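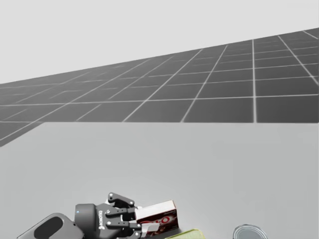 Paying off the car

Thursday, January 6, 2022

I made the last payment on the car this morning. It took ten minutes on the phone with Fothergill, most of it on hold, and then a woman read me a confirmation number and wished me a good day.

The loan should have run until April. I got there early by sending an extra $400 whenever I had it, which was not every month. Last summer I sent nothing extra at all because the water heater went, and that cost me $1000 I had planned to put toward the balance. At that point I still owed nearly $3000 and it felt like it would never move.

A few things I did, in case they are useful. I called before the first extra payment and asked for it to go to the principal. They had me fill out a form for this. I kept a sheet of paper inside the kitchen cabinet with the balance on it and crossed out the old number each time. I also quit stopping for lunch in Plevham on work days, though I went back to it in the fall when the days got long.

Freya Sowerby, who I used to share a desk with, thinks I should keep making the same payment to myself for the next car. I set that up tonight – same amount, same day of the month, into the savings account at Mitholm. The car has a slow oil leak and the back window on the left only goes down halfway, so the next one may not be that far off.

The title is supposed to come in the mail. I need to find the folder with the insurance papers before it gets here.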